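Aubert family papers now listed online

Wednesday, January 10, 2018

The Wirkstead Family History Society has finished its index to the Aubert papers, a collection of letters, baptism copies and land receipts left by Séverine Aubert. The oldest item is a marriage contract dated 1682, in which the name is spelled Obert.

Annick Aubert, who donated the papers, can trace her line to a cooper called Brunet on her grandmother's side. The link before him is still doubtful, as two men of that name lived in the same parish.

The index lists more than 18 surnames and can be searched by name or parish. Spelling variants are grouped together, so a search for Aubert also brings up Obert and Auber. Copies of single pages can be ordered from Pascal Vasseur at the society's office.

A second batch, covering the Marchal and Arnaud families, will be added in February.
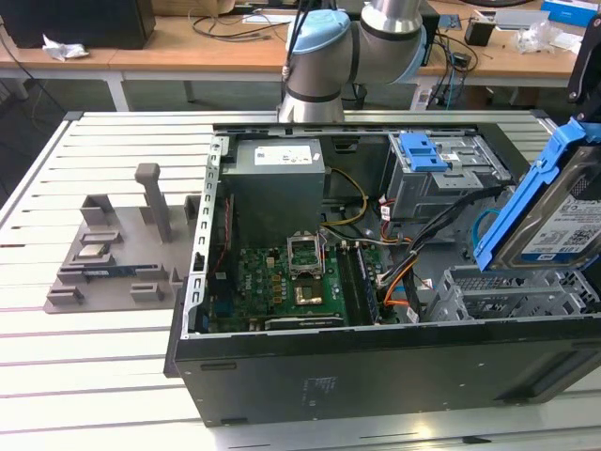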